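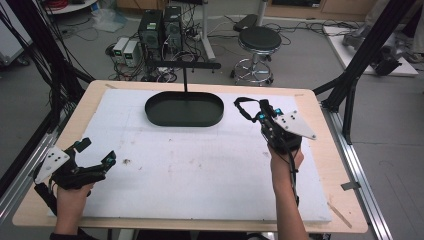 Naomi Were asked whether the trial could be extended by one day, and whether the minutes might show that she had asked before the results were read.

The request was entered. The Evaluation Office at Drurnov entered all requests, including those it intended to refuse, and Mercy Minja, who had chaired its sessions for nine years, wrote this one down in the left-hand column under the heading Procedure.

The matter before the Office was the selection of a hand-held gripper for the demonstration program. Two models had been admitted to comparison. The first, submitted by Sandoval, was the heavier of the pair and closed with a firm, even pressure. The second, submitted by Ukberg, was lighter and faster, and operators reported that it tired the thumb. Each operator was to complete 120 demonstrations with each model. A demonstration consisted of lifting a small article from one place and setting it down in another, and it was graded from the recording by a person who had not been present.

"On what ground is the extension sought?" Mercy Minja asked.

"On the ground of Operator 2," said Naomi Were.

There was a pause while the members located Operator 2 in their papers. Operator 2 was Jeptoo Langat. Her recordings had been graded in the ordinary manner, and the grades were excellent with both models, so that her results favored neither. The other operators had shown a clear preference for Sandoval. With Jeptoo Langat included, the difference between the models fell below the margin set by the Office, and the Office could not recommend a purchase.

"It has been proposed that her results be set aside," Mercy Minja said.

"By whom?"

"By Sitier, in a letter. They hold that an operator of exceptional skill is not representative of the people who will use the equipment."

Omolara Okoro, for the grading section, said that she wished to speak about the recordings. She had graded 1382 of them since the program opened and had never met an operator. She knew them by their hands. Operator 2 came down on an article slowly, waited above it, and then closed the fingers as though she had been given permission. In the Ukberg recordings the wait was longer. Omolara Okoro had assumed at first that this was caution. After a week she had begun to think that the operator was in pain and was resting.

"Is that in your report?"

"There is no field for it."

The chair considered the form, which had been drawn up under a previous chair. It provided for success, failure, and partial success, and for the time taken in seconds. It did not provide for anything that happened while the gripper was still.

Jeptoo Langat was called from the corridor. She was asked whether either model had caused her discomfort. She answered that the lighter one had, from the second morning, at the base of the thumb. She was asked why she had not reported it.

"I was asked to report faults," she said. "The gripper was working."

She was thanked and invited to remain. Mali Trevor moved that the waiting times be measured from the existing recordings, for all operators and both models, and that the day requested by Naomi Were be used for that purpose. Sitier would be informed that no results had been set aside. The motion was carried.

Mercy Minja turned back to the left-hand column and wrote Granted beside the first entry. She then took a clean copy of the form, ruled one more line across the bottom with the edge of an envelope, and passed it down the table to Omolara Okoro, who was asked to give the line a name.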